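WHAT'S COOKING AT THE DRODDEN STREET NIGHT MARKET

The night market is back on the Drodden Street lot for July, and it is bigger than it was last summer. There are 42 stalls this time, set up in two long rows with the tables in between. It opens at 5 pm and most of the vendors keep serving until 10, though the popular ones run out well before that. We went hungry and stayed until they started folding up the chairs.

A few practical things first. Getting in is free. Parking is not, and the garage on the next block fills up early. The bus stops across the street, and there is a bike rack behind the produce stand that had plenty of room when we got there. Most stalls take cards, but three of the ones we liked best were cash only, and the line for the ATM at the corner store was longer than the line for the dumplings. Bring small bills.

Come with at least one other person if you can. Portions are larger than you would guess from the prices, and if you are eating alone you will be finished after three stalls. There were four of us and we split everything.

THE CORN

We started at Cifuentes, which has the first stall on the left as you come in from the bus stop. They do one thing, which is corn, and they do it five ways. The plain grilled ear with butter and salt is four dollars. The one to get is the ear with green chile mayonnaise, crumbled white cheese and toasted pumpkin seeds. The seeds make a difference. They stay crunchy even after the mayonnaise has soaked into everything else, and they give you something to chew on between bites of corn.

They also sell the kernels cut off the cob in a cup, with lime and a spoonful of the cooking broth. It is easier to eat standing up. I thought it was a little watery, but two people in our group liked it better than the ear, so order one of each and decide for yourselves.

The family grows some of the corn themselves and buys the rest from a neighbor when their own runs short. It will be at its best later in the month.

THE DUMPLINGS

Gyu-bin Han has the corner spot at the far end, next to the lemonade. Regulars will remember him from the winter market, where he sold soup out of a pot the size of a trash can. For the summer he has switched to mandu, steamed or fried, with three fillings: pork and chive, kimchi and tofu, and a sweet potato one that he added this year for a friend who doesn't eat meat.

I asked him how many he makes for a night. He keeps a count on a clicker, the kind they use at the door of a museum, and over the whole run last summer he sold 3,851 orders. There are six dumplings in an order. He folds all of them by hand the same day, starting in the morning, with his aunt and one cousin. He won't freeze them. When they are gone he turns the sign around and helps with the lemonade.

Get the kimchi and tofu, fried. The bottoms are dark brown and the tops are soft, and the filling has real heat to it. The pork ones are milder and very juicy, so bite off a corner first or you will wear it. The sweet potato one was the surprise of the night for me. It has black pepper and a little brown butter in it and it isn't sweet the way a dessert is sweet.

The dipping sauce is soy, vinegar and sliced onion. Ask for extra onion. He gives it to you if you ask.

THE FISH

I had heard a lot about Skusard before we went. It's a smoked fish stand run by two sisters who used to have a counter inside the old market hall, and people kept telling me to go there first. I wish I had listened, since the smoked trout sandwich was sold out by 7. We got the last of the mackerel instead.

The mackerel comes on dark rye with pickled cucumber, dill and a thin layer of horseradish cream. It costs eleven dollars and it is a small sandwich. It is also very good fish, firm and oily with a clean smoke flavor, and the bread is sliced thick enough to stand up to it. I would pay for it again. I would not pay for the potato salad on the side, which was cold from the refrigerator and needed salt.

They sell whole smoked fish to take home too, wrapped in brown paper. One of the sisters told us it keeps for five days in the refrigerator. Ours lasted until breakfast, when we had it with scrambled eggs.

THE FLATBREAD

Ellero has a wood oven on a trailer, and you can smell it from the sidewalk. The line was the longest at the market, 28 minutes by my phone from the time we joined it to the time we had food. There is a menu board with nine flatbreads on it, but the line moves faster if you order one of the three at the top, as those are the ones they keep going in and out of the oven all night.

We had the one with roasted peppers, anchovy and parsley, and the one with potato, rosemary and a soft cow's milk cheese. The pepper and anchovy was salty, sweet and a bit charred along the rim, and it went in two minutes flat. The potato was fine. The slices were cut so thin that they had dried out at the edges, and it could have used more cheese.

Is it worth the wait? If you send one person to stand in line while the others pick up corn, yes. If you are by yourself with two tired children, go to the stall directly across from it, where a woman sells grilled cheese sandwiches cut in triangles and there is almost never a wait. The grilled cheese is good, and the tomato soup that comes with it tastes like tomatoes.

SOMETHING SWEET

There were more desserts this year than last, and more of them than any four people could try. Here is what we managed.

The peach hand pies from the bakery table are the best value at the market. They are three dollars each, the crust is flaky, and the filling is mostly fruit. Buy them early and carry them around with you.

The shaved ice stand has a sour cherry syrup they cook themselves. It stained my shirt and I didn't mind. Skip the blue one.

The rice pudding comes in a paper cup with a baked sugar top. I liked the idea more than the pudding. The sugar had gone soft by the time I found a seat.

There was also a man selling fudge in eleven flavors. We tried the maple walnut, and it tasted like maple and walnuts.

WHERE TO SIT

The picnic tables between the rows are first come, first served, and by 6:30 you will be hovering over somebody else's dinner. The low wall along the back of the lot is a better bet. It's in the shade, it's close to the trash and recycling, and you can hear the band without having to shout over it. The band on our night played mostly old country songs and took requests.

We gave up on the tables altogether around the time of the second flatbread and took the last round of boxes home to eat on the couch. The dumplings held up well. The corn didn't. 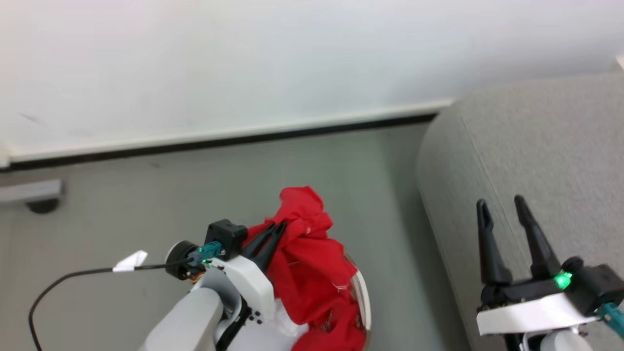 The gray sofa, end of the evening.

If you are taking food home, a few notes from experience. Ask Gyu-bin Han to leave the lid of the box open a crack, or the fried ones will steam themselves soft. Flatbread can go straight on the oven rack at 425 for four minutes. Put the fish in a cooler bag if you have a drive ahead of you. Shaved ice has to be eaten where you buy it.

WHAT I WOULD DO DIFFERENTLY

I would get there at 5 and go to Skusard first for the trout. Then corn, while the fish sisters are still setting out their jars and the line at Cifuentes is short. Then one person to Ellero and everyone else to the dumplings, with hand pies in a bag for later. That comes to some $28 a person if you split it four ways and drink water. There is a tap by the entrance, so bring a bottle.

I would also wear darker clothes.

NEXT ISSUE

Next time we will be looking at cold noodles. We have eaten six bowls so far and have four more to go before we write it up. If there is a place you think we should try, reply to this email and tell us what to order. We read all of the replies, including the one from the reader who disagreed with us about the egg salad in the last issue. We went back and tried it again, and we still think it has too much celery.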